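**Nevstead Language Exchange Opens Applications for Teaching Assistant Placements**

NULLWOOD, August 16, 2019 – Nevstead Language Exchange has opened applications for its next intake of foreign-language teaching assistants. The program will place 52 assistants in secondary schools in the Nullwood and Bollau districts. Placements run for one school year, with an optional second year subject to written agreement between the assistant and the host school.

Assistants work under a qualified teacher and are assigned 16 classroom hours per week. Classroom hours include conversation practice, small-group reading, pronunciation work and supervised oral assessment. Assistants do not set final grades and are not used as substitute teachers. Preparation time is scheduled separately and is recorded on the same timesheet.

The languages offered in this intake are German, Spanish, Mandarin Chinese and Portuguese. Portuguese is new. It will be available in Bollau only, where three schools have added it as a second foreign language. Mandarin hours in Nullwood have been increased following a review of class sizes in the lower grades.

**Eligibility and selection**

Applicants must hold a bachelor's degree, or be in the final year of one, and must speak the language they intend to teach at native or near-native level. A teaching qualification is accepted in place of the degree requirement. Working knowledge of English is required for staff meetings and safety training. Previous classroom experience is an advantage but is not scored in the first round.

Selection has two rounds. The first is a review of the written application, including a lesson outline of no more than 500 words. The second is a video interview with a short demonstration lesson built around one everyday object. Applicants choose the object themselves and must be able to show it clearly to the interviewer. Reading from a prepared script is not permitted during the demonstration.
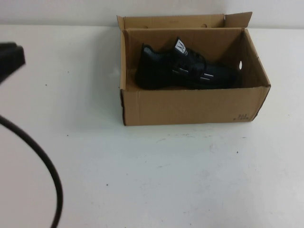 The Exchange has also revised its beginner teaching guide, which every assistant receives before arrival. The guide now covers 80 core lessons, each with a vocabulary list, a speaking task and a review sheet. Lessons on nouns and location use ordinary items that schools already have on hand. A single black athletic shoe in an open cardboard box, for instance, is enough for "in," "on" and "next to," for singular and plural forms, and for simple questions of the type "Where is the other one?" The guide lists the target structures for each language separately, as the order in which learners meet them differs. In German, location phrases are introduced together with the dative case. In Mandarin, they are taught after basic measure words.

Printed copies will be issued to host schools. Assistants will receive a digital copy with audio files for all dialogues. The previous edition may be used for reference, but its page numbers do not match the new schedule of work.

**Training and support**

A five-day orientation will be held at the Li Training Center in Nevstead before placements begin. Sessions cover lesson planning, classroom routines, child protection rules, local registration and the use of the timesheet system. Attendance is mandatory. Assistants arriving from abroad will be given a letter of placement for visa purposes once both rounds of selection are complete and the signed agreement has been returned.

Each assistant receives a monthly stipend, shared housing or a housing allowance, and basic health coverage for the length of the placement. Round-trip travel is reimbursed up to a fixed limit that depends on the country of departure. The limits are listed in the applicant handbook. Excess baggage, language test fees and travel by dependents are not covered.

The Exchange received 181 complete applications for the previous intake. Incomplete applications were not reviewed, and the same rule applies this year. The most common omissions were an unsigned declaration and a missing degree certificate. Certified translations are required for documents not issued in English.

**Application procedure**

Applications are submitted through the online form on the Exchange website. Applicants should select one language and may rank the two districts in order of preference. District preference is considered after language needs have been met. Applicants invited to interview will be notified by email, and final placement decisions will be issued in December.

Schools in either district that wish to host an assistant should submit a separate host request, signed by the principal and stating the number of weekly hours required. A school may request no more than two assistants per language.

**About Nevstead Language Exchange**

Nevstead Language Exchange is a nonprofit organization that recruits, trains and places foreign-language teaching assistants in public secondary schools. It also publishes teaching materials for beginner and lower-intermediate courses.

**Media contact:** Press Office, Nevstead Language Exchange, Nullwood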